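2025-01-01
By the Trora newsroom

Trora back pain clinic to open on Saturdays from March

The Moradi Spine and Joint Clinic in Trora will add Saturday appointments from March, after a year in which the wait for a first visit reached 24 days.

The clinic treats neck, back and shoulder pain, including strains picked up at work and long-standing disc trouble. It had 291 people on its waiting list at the end of last month. Most had asked for an appointment outside office hours, the clinic said in a notice to patients.

Saturday sessions will run from nine until one and will provide 38 extra appointments a week. First visits will last 40 minutes and follow-ups 20, the same as on weekdays. Prices will not change.

The clinic is also taking over the ground floor of the former Kindeck showroom next door. The new space will have two treatment rooms, an exercise area and a step-free entrance from the car park — something patients with walking aids have asked for since the clinic moved to the street. Building work is being done by Jamix, a local firm, and should finish in February.

Patients who are already registered can ask to move a weekday booking to a Saturday by phoning reception. New patients need to fill in a health form first, and anyone who has had a scan in the past year is asked to bring the report.
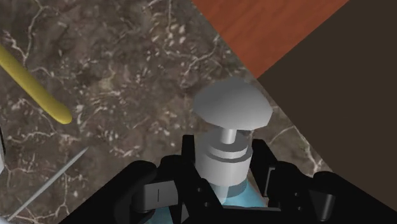 Parking and access

The side entrance on Mill Lane will stay closed until the work is done. Patients should use the front door and park in the public car park opposite, where the first two hours are free on Saturdays. The bus stop outside the clinic is not affected.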